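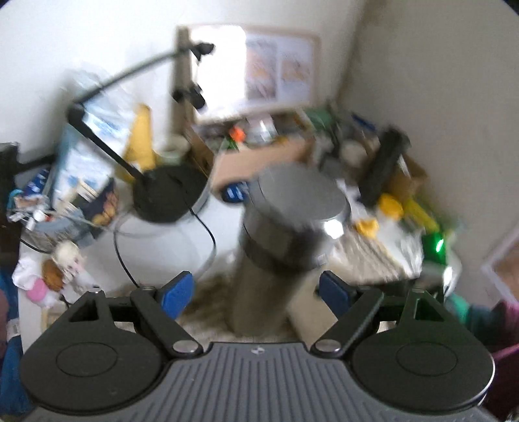
Emiliano Barrios puts it this way: a lamp takes up its base, its cable and everything its arm passes over, and people only ever measure the base.

He was answering a question about a white table 39 inches wide, in an apartment of 575 square feet on the upper side of Zosimham, and the remark can serve as the starting point for most of what follows. The small mixed room, the one that has to hold a work surface, a soft corner, a few boxes and whatever was put down last, is usually treated as a storage problem. Shelving is bought. The shelving fills. The table stays as it was.

Barrios and Zewditu Kumsa have spent 19 months setting up rooms of this type under the name Imton. Their method involves a tape measure, a roll of masking tape and a good deal of lifting things up and putting them back somewhere else. They sell no furniture. A finished room can look very much like the room before it, with the lamp turned.

The lamp

A leaning desk lamp with a long arm and a round weighted base has three dimensions that matter: the diameter of the base, the reach of the arm from the base center to the shade, and the path of the cable to the outlet. Product pages give the first two. The third depends on the table.

Kumsa starts with the cable. A thin one that curls off the edge of the table will be pulled sooner or later by a sleeve, a chair or a foot, and the base moves with it. Her standard correction is one adhesive clip on the underside of the tabletop, 2 inches in from the edge, and a second at the back leg. Slack is gathered between the two. The part left on the tabletop should be just long enough for the base to turn a quarter circle in either direction.

The base goes at the back corner on the side away from the writing hand. With the arm leaning outward over the corner, the shade can be swung in for work and pushed back again when the table is needed for something else. A reach of 19 inches will cover the working half of a 39-inch table. A longer arm does no harm if the wall behind it is clear. Posters and framed prints are the usual conflict, and the frame should hang far enough to the side that the shade can't touch the glass at full swing.

The mug zone

Imton marks the strip directly behind the lamp base as dead surface. It's too far back to write on and too shallow for a laptop. Folded cloths end up there, and so do mugs, packaging and the small printed boxes that things came in. Kumsa's rule for the strip is that it may hold one row of objects and no second layer. A mug is acceptable. A mug with a bag leaning on it is a second layer.

Clear plastic packaging is a special case. It weighs almost nothing, it stands up by itself against a wall, and it's transparent enough to be left for months. Kumsa asks clients to put it in one of two places before the end of the first visit, the recycling or the box of the item it belongs to. Clients often ask for a third place. She has not found one.

Printed product boxes are kept for the length of the return period and then flattened. One client in Zosimham objected to this on the grounds of resale value, and the boxes went on top of a wardrobe, where they still are.

Tall things near the floor

A tall cylinder has a high center of mass and a small footprint. An insulated bottle, a rolled mat or a floor vase behaves well on a hard level surface and badly on anything soft. Shaggy rugs are the worst support in a normal home. The pile gives way unevenly and the object leans toward whichever side compresses first.

A low wooden stand beside the rug solves this at small cost. Barrios uses Nägeli plant stands, the lowest size, in pale wood. The top should be wider than the cylinder by at least a thumb on every side. The stand goes next to the rug with all of its feet on bare floor. A stand with two feet on the rug and two off it is less stable than no stand at all, and he checks for this on every visit by pressing on each corner in turn.

Lids should be closed before the object goes down. With a flat lid the temptation is to use it as a second small table for keys or earphones, and the stand then has to be considered loaded to that height.

Uprights and clamps

Wooden posts set against a wall have become common in rented rooms, where drilling is restricted. A post can carry clamps at any height, and a pair of clamps one over the other will hold longer items than hooks can. Barrios accepts these arrangements with two conditions. The post must not move when pushed sideways at shoulder height, and the clamps must be removed or closed when nothing is in them. Open clamps catch on clothing.

Clamp pressure leaves marks in soft wood. A strip of felt, or of cut inner tube, prevents most of it. Kumsa prefers the tube. Felt compresses within a few weeks and has to be replaced, and in her experience it isn't.

The assorted box

There is one cardboard box in every mixed room, generally on the floor under a picture. It holds the things that have no category: a clear container, something orange, a charger, a tape dispenser. Imton leaves it alone on the first visit. On the second, the contents are laid out on the floor and photographed, and whatever the client has used in the meantime is taken out and given a position. The rest goes back in. The box is then replaced by one a size smaller.

Kumsa tried plastic bins for this purpose and went back to cardboard. A Clenia bin with a lid was opened less often than an open carton, and the contents simply stayed in it. Cardboard also sags when overfilled, a fair warning that the box has become a shelf.

Soft items

Plush toys, blankets and loose clothing make up the last group. They are light, they don't stack, and they drift toward the nearest horizontal surface. A white cloth laid under a group of plush toys defines the area they may occupy and can be pulled up by its corners when the surface has to be cleaned. The cloth should be washed on the same schedule as the bedding. Toys should sit on it in one layer, larger ones at the back.

Fabric items hung over an edge are counted with the edge they hang on. If a chair is in regular use, nothing hangs on it. Barrios recommends two wall pegs by the door for this, at elbow height for the shortest person in the household.

Order of work

The sequence for a first visit is fixed: cable, lamp, back strip of the table, stands and other floor supports, uprights, soft items. The carton is skipped. In a room of ordinary size the whole pass takes an afternoon, with most of the time going to the table. Masking tape marks stay down for two weeks. After that Kumsa comes back, looks at which marks have been ignored, and moves those.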